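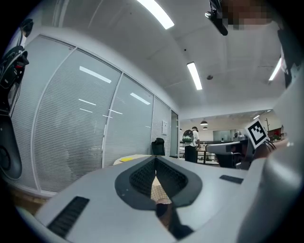 # How to clean a long glass office partition without streaks

Our office has a long run of glass down one side, tall panels with thin white frames between them and white slatted blinds lowered on the other side. I've been the person who washes it for a good while now, and I've made every mistake there is to make, so I thought I'd write down the way I do it these days. Give yourself a quiet hour or two, put some music on, and don't start right before a meeting!

## What you'll need

- a bucket of lukewarm water with a small squirt of dish soap
- a squeegee with a fresh rubber edge (mine is a Brinent, and any decent one will do)
- two flat cloths for washing and a stack of dry ones
- an old towel for the floor
- a soft duster for the blinds

## Before the water comes out

1. Dust the blinds first. I tilt the slats nearly shut, go along them from left to right, then tilt them the other way and do it again. If you save this for last you'll get fluff on your nice clean glass, and you'll be cross with yourself.
2. Take down any notices taped to the panels. We always seem to have a sheet of paper stuck up somewhere. Old tape marks come off with a warm, damp cloth held against them for a minute, and then a bit of patient rubbing with your thumb.
3. Lay the towel along the foot of the panel you're working on. Our floor is brown wood and I really don't like drips sitting on it, so the towel moves along with me.

## Washing

4. Wring the cloth out well and wipe one panel from top to bottom. Only one! By the time you've soaped three, the first has dried on you.
5. Pull the squeegee across the top, then down in overlapping strokes, wiping the rubber after each one.
6. Run a dry cloth around the inside of the frame, where the last of the water likes to hide.
7. Check your work from the side. Ceiling lights show up as long white streaks on the glass, and they're a great help, as any smear near a reflection stands out once you move your head a little.
8. Do the glass door last, with extra care around the height where people push it. Hand prints need a second wash (sometimes a third, in our case).

I do the whole wall every month and just the door in between. The cloths go in the machine at 40 °C with no fabric softener, which leaves a film and puts you right back where you started.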